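Minutes, October catch-up on the dish-washing examples, Bremham room

I said I'd write these up, so they're in my words and a bit out of order. If I've got your bit wrong, shout and I'll fix it in the shared copy. We started at 10.15 with tea already gone cold, and everyone on the recording rota came except the evening pair, who sent a note.

Last time's minutes. Agreed, apart from the line about the cloths, which should have said two cloths per station and not two per room. I've changed it.

Where we've got to. The Ollia folder stands at 1,131 recordings as of this morning, all tasks together, and 700 of those have been watched back and labelled. So the labelling is lagging, and I'll own up that a fair chunk of the lag is mine! The bowls and plates are the healthiest part. Cutlery is thin. Mugs are thinner still, and the evening pair's note asked (quite politely, considering) whether mugs could be dropped until the new grip pads turn up. We talked round this for ages. In the end we're keeping mugs on the list but nobody has to do them before the pads are fitted.

What counts as a good one. This took up most of the meeting. Umali had sent over comments on the last batch and the main grumble is that we're too tidy. We all start with the dishes in the same spots, we all pick up with the right arm first, and the model has learned exactly that and gets in a muddle when a bowl is somewhere new. I felt a bit told off, to be fair, but they've got a point. From now on, shuffle the dishes between takes, and do every third take left arm first. Turn a bowl upside down now and then. Leave a spare one lying at the side that doesn't get touched at all, so it learns to leave things alone.

There was a long wander into whether fumbles should be kept. My view was bin them, and I lost. If you drop something and pick it up again in the same go, that's a keeper, and you tag it "recovered". If you drop it and have to reach in with your own hand, stop the recording and tag it "spoiled". Don't delete spoiled ones, they go in their own folder. Someone asked what happens if the bowl slips but never leaves the fingers, and we decided that's just an ordinary take and life is short.

Speed. Please slow down on the handover between arms. A few of us have got quick at it and are rather proud of that (guilty), but the quick ones come out jerky when they're played back. Take a breath before you close the grippers.

Stains. We went back and forth on whether to use clean dishes or dirty ones. Widongate want a mixture, and they want it written down which is which, so there's a new box on the form. Food colouring and a bit of sauce are both fine. No egg, after last month.

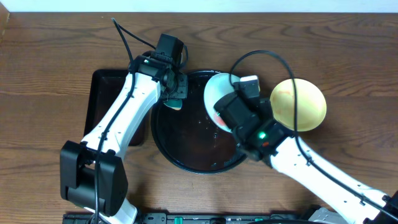 How many good takes do we need of each task before we move on to the next one?
The target is 150 per task, counting recovered takes but leaving out the spoiled ones.

That's per task across all of us, by the way, so if you've done a mountain of plates you can stop and help with spoons.

Labelling. We're going to try doing it in pairs for an hour after lunch, one watching and one typing. I was doubtful, but on my own I drift off after the tenth bowl and start writing nonsense, so I'm up for giving it a go. The labels stay short: what's picked up, by which arm, where it ends up. If you find yourself writing "carefully" or "nicely", take it out.

Kit. The Bremham station needs its zero position checking at the start of each shift, please, before anyone touches the dishes. It takes a couple of minutes and there's a sheet on the wall now. The other station's left gripper is a touch slow to open. I've logged it, and until it's looked at, mark those takes "slow left" in the notes.

Things to do before next time: I'm to tidy the form and add the stains box. Evening pair to test the pads when they come. Everybody to clear their own labelling backlog, me included. Whoever has the spare washing-up bowl, it's wanted back.

Any other business. The biscuits. We'll take turns.

Finished at 11.40.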